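Trerness Snap Wallet – Navy

I sell a lot of wallets, and this is the one I carry myself. The Trerness opens like a little booklet, so you can see everything at once and you're not digging around at the register with a line behind you. It's navy on the outside with a light blue panel inside, and it closes with a short tab and a small round snap.

I've had mine since May and the snap still closes with a nice firm click. My old Ginel had a magnet, and it popped open in my bag all the time! I went back and forth on snaps for a while (they can be stiff when they're new, and yes, this one was for the first few days), but I'm a convert.

Inside you get 11 card slots and a flap in the middle. I keep receipts behind the flap. Trí Tạ, who packs our orders, keeps stamps and a spare key in his and says it fits fine – I'd worry about the key scratching things, but his looks okay so far.

It's 4 inches wide when closed, so it goes in a front pocket if your jeans aren't too tight. There's no coin section. If you need one, look at the Semaan instead. It's thicker and costs five dollars more, and I only have it in brown right now.

To clean it, wipe it with a damp cloth and leave it open until it dries. Please don't put it in the washing machine. I've had two come back that way and there was nothing I could do for either of them.

Orders in before 11 a.m. go out the same day. If you want it gift wrapped, just leave a note at checkout – wrapping is free.

– Nizar Abou Jaoude
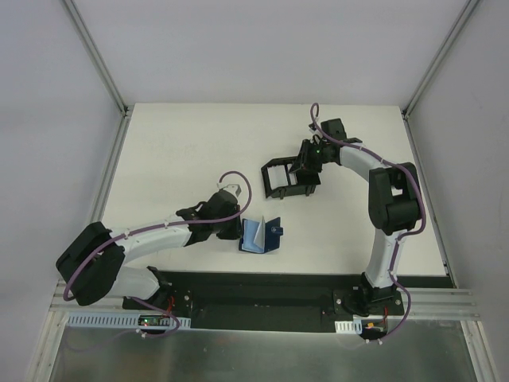 Snap Wallet in navy, open, with the closure tab at right. Black tray not included.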